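Last updated: November

I bought my first clear storage box because of a drawer. You know the one. Ours had tape in it, dead pens, a candle stub, two phone chargers for phones we don't own anymore, and it had stopped closing properly sometime last winter. My sister-in-law swears by wicker baskets, but I've tried baskets and I just forget what's in them, so I wanted something see-through with a real lid and a handle, and I wanted it cheap!

The one I ended up with was $10 at the Talis store in Clernurton (they had a 48-quart one too, but that's a lot of box for one drawer's worth of junk). I've had it long enough now to have opinions, and I've since gone back for a second.

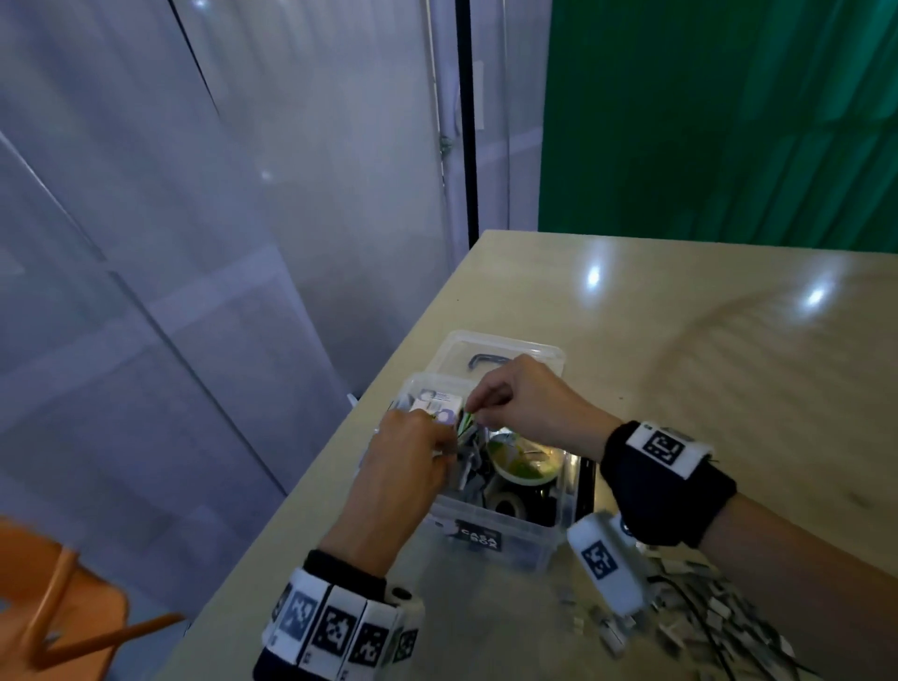 The lid is what I'd pay for again. It's a separate feeling from those flimsy snap tops that pop up at one corner the minute you press down on the other, and mine has stayed flat even with the box packed right up to the rim. The plastic is nice and clear as well, and I didn't appreciate how much that matters until I started keeping mixed stuff in there. A black roll of tape sitting near the front, like the one in the photo with CASA BOX on the label, is something you can spot from across the kitchen. Small things are another story. They slide down under whatever is soft and bundled up, and then you've got both hands in there pinching around for them.

My fix was a couple of little trays from Mamani, which cost me 99 cents each and sit in the bottom for batteries and picture hooks. I wish trays came with the box. I also wish the plastic didn't scratch so easily, because mine got a big scuff the first week from being shoved along a shelf at my place on Stomstead Road, and no amount of wiping helps.

Loredana Piras from my book group asked if it's worth it over a shoebox. For papers, no, keep the shoebox. For the tape and cable and odds-and-ends kind of mess, yes, I'd get one, and I'd get the smaller size first. Over 100 little things went into mine from that drawer and the drawer shuts now. I still haven't found the good scissors, though.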